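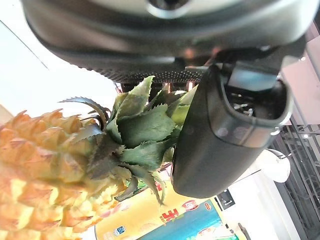
1/9
Venla Laitinen · Tuesday
Pineapple day on the fruit set. We're collecting demonstrations for the Clavska model, and the crown is the part I care about this week. The leaves bend, they slip behind the finger, and in the wrist view they cover a good part of whatever is behind them.
12 replies · 31 likes

2/9
Target for pineapple is 70 good episodes. An episode counts if the fruit ends up where the instruction says and the operator didn't stop in the middle to think. Pauses are the most common reason I throw one out. The model copies them.
4 replies · 18 likes

3/9
Where the fingers go matters more than I expected. On an apple you can close anywhere. On a pineapple you get the crown or the body, and those are two different grasps. We label them separately now. The first batch from Drukinbridge had them mixed and I spent an afternoon splitting it by hand.
7 replies · 22 likes

4/9
Background clutter stays in. Boxes with bright printing, shelves, lamps, all of it. Our older set was shot against plain gray boards and the policy went to pieces the first time someone left a package next to the fruit.
2 replies · 26 likes

5/9
Second half of the plan is the plate task. Pineapple on a plate, plate on a table, one hand on the rim. Glass tops are hard on depth. You get the carpet through the glass, plus glare, plus any lettering on the surface, and the depth map can't decide which layer is the table.

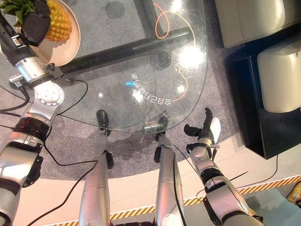 6/9
Head view for this one. Pink plate, left hand over the rim, right hand open. I want both arms in view for the two-handed episodes, even when one of them is doing nothing. An idle hand is still an action and it gets recorded like any other.
5 replies · 40 likes

7/9
Someone asked about totals. The fruit set stands at 779 episodes across all items. Of every batch I hold back 10 for testing and don't look at them until training is done. Induvik does the second review of labels, I do the first.
9 replies · 15 likes

8/9
Things I'm changing for the next batch:
- start pose varied by hand each time
- plate turned between episodes
- instruction text written before the episode is recorded
- breaks for the operator every 20 episodes, because the grasps get sloppy after that
3 replies · 29 likes

9/9
Rugemalira has offered to run the same tasks on their own tables, so we should have a second site in April. If you have glass-table data with usable depth, please send me a message. I'd like to compare failure cases before we record any more of it.
14 replies · 37 likes · 8 shares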